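Dultach Reading Rooms
Second progress report to the Escobedo Fund
Prepared by Henrike Wunderlich, project coordinator
14 August 2025

1. Where we are

In this period we have moved from preparation to regular opening. The reading room in Dultach is now open to the public on three afternoons each week, and the smaller one in Privis opened four weeks later than the plan said. The delay in Privis came from the floor, which had to be repaired at one end before shelves could be put on it. The owner of the building paid for this repair and it does not appear in our budget.

I wrote in the first report that we expected to lend mostly to retired people. This was a wrong guess. In both places the largest group is parents with children under ten, and they borrow many books at one time and return them late. We have changed the loan period from three weeks to five, and the number of reminder letters has fallen so much that we have stopped printing them in advance.

2. The collection

We have now entered 647 titles in the catalog. Most came as gifts, and 100 of them were bought new with your grant. The new books are almost all for children and for people who are learning the language, as we agreed with Ashley Rowbotham at the meeting in spring. I attach the full list as Annex A, sorted by author.

The gifts were more work than I had planned. Many families in Dultach brought us whole shelves from a parent's house, and we did not feel able to refuse at the door. A large part was encyclopedias and old school books. We have sent the school books to the district archive, which was glad of them, and the encyclopedias are still in the basement. I would be thankful for advice on this from other projects which the Fund supports.

The catalog is kept in Zikness, the program we named in the application. It does what we need, but it cannot print a spine label and a card pocket label in one step, so each book passes through the printer two times. We have learned to do all the spine labels first and the pockets on another day. The supplier has promised a change for October. I do not count on it.

3. Opening hours and visits

We asked visitors in June which hours would suit them. The answers were not the same in the two places. In Dultach people want the room to stay open later, until the last bus has gone. In Privis they want it to open in the morning, directly after school begins, so parents can come on their way home. We have tried the morning hour in Privis for one month and will keep it. The late hour in Dultach is more difficult, because the school shares the entrance with us and locks it at six. I have written to the head of the school and wait for an answer.

The reading circle for adults has 3 regular evenings behind it. It began with short stories and has moved to letters and diaries, by the wish of the group. The discussion is sometimes slow, as several members read in their second language, like me, and we have agreed that every text must be short enough to read aloud in one evening. This rule has helped more than any other thing we tried.

The story hour for children is full. We set a limit of 30 children for reasons of fire safety, and on two occasions we had to ask families to come back the week after. I did not enjoy this, and I would like to add a second hour from October if the money for it can be found inside the present budget.

4. Furniture and rooms

The furniture money is spent except for a small rest, which we keep for lamps. In Privis we chose used shelves from a closed bookshop — they are heavy, but in good condition, and the carpenter only needed to shorten two of them. In Dultach the shelves are new and fixed to the wall. The reading tables are of light wood and have no drawers. We decided against drawers after a visit to the town library in the next valley, where the librarian told us what she finds in them.

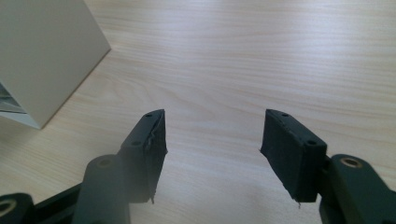
Tabletop in light wood with a wavy grain.

Two matters are open. The first is the light. The tables are bright, and some readers say the reflection is tiring in strong light, so we are comparing blinds and simple curtains. Blinds cost more, but the school would prefer them. The second is the noise from the corridor in Dultach, for which a felt strip on the door has been ordered.

5. Money

Spending is inside the plan in every line except postage. Postage is higher as a result of the reminder letters, and it will go down with the longer loan period. We ask for your agreement to move the unused part of the travel line to the story hour. A table with all amounts is in Annex B, and receipts can be sent on request.

6. Next steps

Until the end of October we plan to do the following:

Finish the catalog entries for the boxes still in Privis.
Decide on blinds or curtains and have them installed.
Start the second story hour, if the change in the budget is accepted.
Find a new home for the encyclopedias.
Agree with the school about the entrance door.

The question of a third room, which Ashley Rowbotham raised by telephone, we would prefer to discuss after the winter. We have a possible place, but the heating is old and I want to see one cold season of costs in the two present rooms before I give a figure.

Please send comments to me at the Dultach address. I am away for the last week of this month and will answer after my return.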